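Looking after worktops and tabletops

25 Jun 2021

Most marks on a kitchen surface come from things left standing on it overnight, so the first tip is a dull one: wipe down before bed.

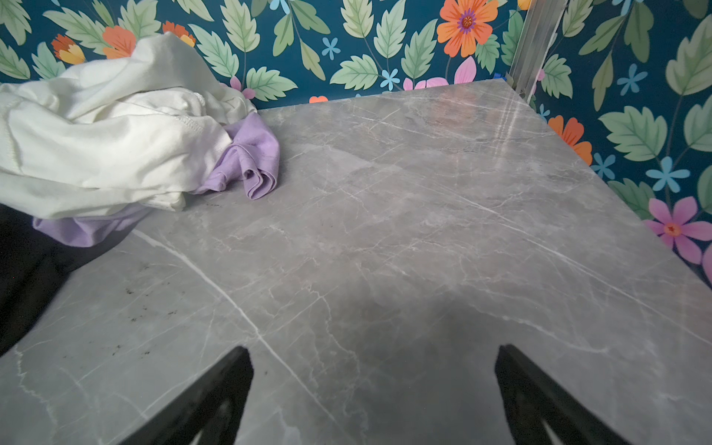

A cloth wrung out in warm water with a drop of washing-up liquid will deal with most of what a family leaves behind. Wipe once with the soapy cloth, once with clean water, then dry with a tea towel. Leaving out the drying is what gives you streaks, especially in a hard water area.

Real stone

Keep vinegar and lemon juice away from marble and limestone. Both will dull the polish in a few minutes and no amount of rubbing brings it back. Cream cleaners are too harsh as well. If you don't know whether your top is stone or a printed pattern, look at the underside of the edge. A printed pattern usually stops there.

For an oily stain on stone, mix bicarbonate of soda and water to a thick paste, spread it over the mark and cover it with cling film. Leave it overnight, scrape off with a plastic spatula and rinse. Old stains may need two or three goes.

Laminate

Bicarbonate paste works on tea rings too, but use it gently and don't leave it sitting. Watch the joints - once water gets in, the board swells and stays swollen. I run a thin line of clear silicone along the back edge every October and leave it alone for a full day.

Wood

Sand lightly along the grain, wipe off the dust and put on a thin coat of oil. Wait 15 minutes, then wipe away whatever hasn't soaked in. A 500 ml tin has done our table three times with some left over. Lay oily rags out flat outdoors to dry before you bin them, as they can catch fire if they are left in a heap.

Hot pans

Use a trivet on everything, whatever the shop told you. A folded towel is not enough for a pan straight off the hob.

Wallpaper behind a table

Splashes on ordinary wallpaper should be dabbed, never rubbed. For grease, hold a piece of kitchen roll over the spot and press with a barely warm iron, moving to a clean bit of paper as it soaks up. Try it low down in a corner first. Pulling the table out an inch or two also saves the paper from scuffs.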